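The Nineteenth Stanza

Verena Zürcher edited verse at Warkden for 97 dollars a sheet. On March 26, 2020, she received a poem of 19 stanzas from Remzi Oral. Stanzas one to 18 scanned. The last was short by 2 feet.

She wrote to him: "Line four, last stanza. Supply an iamb and a trochee."
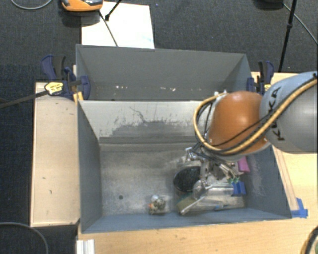
KUKA arm over a gray bin of small items

His reply took until July. "The feet are missing on purpose – the speaker has stopped walking."

Verena read the stanza aloud, tapping the desk. Her hand came down twice on nothing. She marked the line "stet" and sent the sheet to Skarkidville for setting.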